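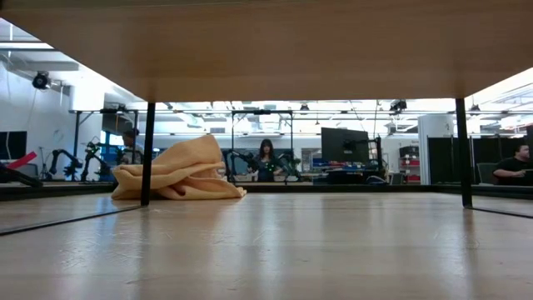
Rastdale open day, 2025-11-23

I've been meaning to get to the Eynon open day since September, and I finally made it! It's a good drive from Fotdale (368 on the odometer there and back), but the ten-dollar parking was the only thing I grumbled about. We got a bright, white-walled workshop to wander through, and I spent far too long on the cloth bench. I do love a nice pale tabletop — mine at home is all tea rings — and there was a peachy-beige cloth heaped up on it that I was itching to fold. Into thirds, then over, the way Mum taught me. I stayed three hours, had two scones from the Kadico van and got home well after dark. Going again next year.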